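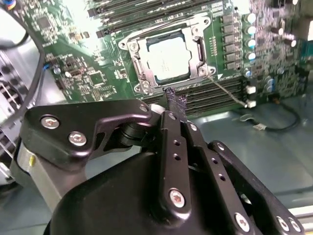
Lelov is hiring a bench technician for its refurbishing shop, three days a week to start. We take in tired servers and workstations, open them up, and send them back out to people who need them more than the last people did. You should be comfortable with an open chassis, a green motherboard, and a processor sitting in its socket under a silver bracket, and you should know better than to lean on any of it. If a screw in each corner of that bracket makes your fingers itch for the right driver, keep reading.

You will swap memory, reroute cables that somebody ran in the dark, and write labels other humans can read. Two of our techs can't do the last one. Certificates are nice. Patience is nicer. Starting pay is decent and the coffee is terrible.

Send a short note to Shirley Hollis by 14/01/2022 telling us about the worst machine you ever opened. No cover letters, please. We got 98 last time and most of them were "passionate."

Contact: Shirley Hollis, Lelov front desk | © Lelov | Back to top

Comments

Hậu Trương: Is evening work possible? I have classes until 4.

Shirley Hollis: Yes, the bench is open until 9 on Tuesdays.

dustbunny: My worst one had a sandwich in it. Do I apply or just show up?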